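Progress report on the small grant for craft display equipment
Period covered: January to March
Prepared by: Judit Szénási, Laddale Craft Workshop
For: Giorgia Morelli, Potdale Community Fund

Dear Giorgia,

Please find below our report for the first period. I follow the order of the headings in your letter, except for the training part, which I have put together with the display part because the same people did both.

1. Money

The grant for the full year is 2329 dollars. Until the end of March we have spent 397 dollars. The largest part went to the foam boards and the wire display stands, and the remainder to pins, price cards and delivery. We have reserved 1000 dollars for the second order, which we expect to place in May. The supplier, Omoregie, has agreed to keep the price of the first order for us, and I have this in writing. All invoices are scanned and will come to you in a separate message.

One cost was not in our plan. The first delivery of boards came with damaged corners, and we paid the return transport ourselves. Omoregie gave this amount back as a credit, so it does not change the total, but you will see it in the invoices as two lines.

2. Display stands and training

The purpose of the grant is that our makers can sell earrings, key rings and cards at local markets with a display that is light, stable and quick to put up. Before, most of them laid everything flat on a cloth, and customers had to bend down to look.

We compared 3 types of stand. The flat grid panel holds the most cards, but it needs a wall or a second panel to lean on. The small wooden rack looks nice, but it is heavy to carry on the bus. The rotating wire stand was preferred by most of the makers, and it is the type we would like to order more of. Its weak point is the balance - when all the heavy pieces are hung on one side, it leans. Suleiman Ogbonna has written a one-page instruction for this: begin with the lower tier, hang the pieces in pairs on opposite arms, and turn the stand after each pair.

The foam boards serve as a base. They protect the table, and small things are easier to find on a white surface. We tried two thicknesses and will stay with the thicker one, although it takes more room in storage.

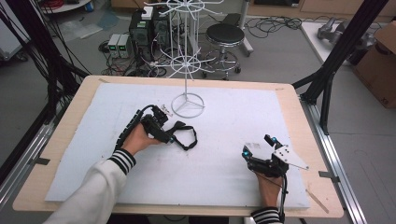 Rotating wire stand on a white foam board, during work at the table.

Three training sessions were held for the makers, each from 5 to 7 in the evening. Ngozi Oyewole led the first two and Suleiman the last one. The makers asked for more time on price cards, so the next session will be on this subject only.

3. What is late

The market at Tultetti was moved from March to April by the organizers. For this reason we do not have sales figures yet, and the table on page 2 of your form stays empty. I am sorry for this. I will send the figures when the market is over, without waiting for the next report.

The storage labels are also not finished. Chukwuemeka Chukwu has started them, but we first need to decide if the stands are stored in one piece or taken apart. Taken apart they need much less room, but small parts can get lost between markets.

4. Next period

- Second order of stands and boards in May
- Training session on price cards
- Sales figures from Tultetti
- Decision on storage, then labels

I have one question for you. Is it allowed to use a part of the reserved money for carrying bags? They were not in the original budget, but several makers travel without a car and have asked for them. If you need a quotation before you can answer, I can ask Omoregie for one.

With kind regards,
Judit Szénási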